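# dindton-table-grid

Notes and layout files for a paper-and-tape grid on a tabletop. 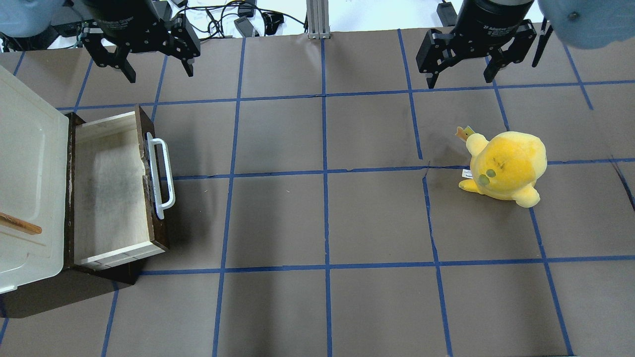 *Brown paper, blue painter's tape, no claim to straightness.*

Status as of 2022-04-28: usable, with reservations.

## What's in the folder

| File | Contents |
|---|---|
| `layout.csv` | one row per cell, with a name and a center point |
| `measured.csv` | cell sides as measured with a steel ruler |
| `tape_log.md` | which strips were replaced, and when |
| `print/` | cell name cards, to keep beside the table |

There are 97 rows in `measured.csv`. Two of them are marked `suspect` and should be left out of any average.

## Why I doubt the grid

The usual advice is that painter's tape on kraft paper makes a good cheap grid. I've read it in a dozen places and I don't fully buy it. It makes a good cheap grid to look at. Whether it makes one you can measure against depends on what you're willing to call square.

Several of the vertical strips bow and slant a little. One horizontal strip across the middle has kinks where the paper has buckled underneath. Near the plush toy there's a small tear or crease that interrupts a tape line, and I wouldn't trust an edge measured through it.

So treat a cell as a region. "The toy is in D4" is a fair statement. "The toy is 83 mm from the left side of D4" is a statement about the tape.

## Paper

Matte, brown, from a roll sold as Grakeo packing paper. Matte matters more than the brand does. The glossy sheet we tried in February threw glare back at anyone leaning over it and got pulled up the same day.

The product page says the paper "lies flat." Ours didn't, even after a night rolled the other way. Pull from the middle outward and expect to lose the argument somewhere.

## Tape

Blue painter's tape, standard width. The Bahrami guide recommends laying all the verticals first, then all the horizontals. I tried it both ways and saw no difference worth writing down. What did help:

- mark both ends of every line in pencil before opening the roll
- lay the strip down loosely and press from the center
- don't stretch it – stretched tape creeps back and takes the paper with it
- cut with a blade, and lightly

Replacing one strip is harder than it sounds. The tape lifts fibers from the paper, and the second strip never sits as well as the first. After 4 replacements on the same line, change the sheet.

## Naming

Columns are letters from the left, rows are numbers from the near edge. Partial cells at the border get an `x` after the name (`A1x`). An older version, kept in the Jimeo folder, counted rows from the far edge. If your numbers look upside down, that's where they came from.

## Placing objects

Go by where the base touches the paper. Soft things are a nuisance: a plush toy has no clear edge, and two people will give you two different answers. The rule here is that the cell holding most of the base wins, and a tie goes to the lower letter. It's an arbitrary rule. The alternatives I've seen are just as arbitrary and take longer to explain.

## Known problems

- `layout.csv` assumes perfect squares. It's wrong by design. Use `measured.csv` if you care.
- No repeat measurements yet, so there's no honest error figure.
- Humidity probably changes the buckling. I've seen people state this as fact; I have no readings either way.
- The name cards in `print/` still use the old font size and are hard to read from standing height.

## Changes

- 0.4: renamed border cells, dropped the color-coded corners
- 0.3: flipped row order
- 0.2: matte paper

Corrections are welcome, preferably with a ruler reading attached.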